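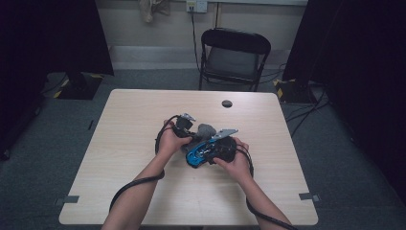

Reading time: 2 minutes

Pemik folding chair, reviewed after one summer of daily use

I bought two of these chairs in June from the Fendo outlet store. I wanted seats that I can put away in the evening, as my work room is also the room where our guests sleep. Mine are black, with a padded back and a dark gray seat.

First the good part, the backrest. On my old Hatix chair the back was one hard piece and after lunch I was always moving around to find a better position. On the Pemik the padding is not thick, but it is in the correct place, and I can sit for up to 40 minutes before I want to stand up. For a folding chair I am satisfied with this.

The seat is less good. It is a little short for tall people, and the front edge presses under the legs if your table is high. At a table of normal height I do not feel it so much. I tried a flat cushion, but it slides.

Folding is easy with one hand after the first week. In the beginning the joint was stiff, and I had to push with my knee. It makes a loud click when it closes, so I do not fold it when someone is sleeping. The rubber feet stay well on carpet. On the kitchen tiles one of them came off and I glued it back.

The cover cleans with a damp cloth. Dust shows quickly on the black parts.

Would I buy it again? Yes, for a small room or for visitors. For a full working day I would look for something with a deeper seat.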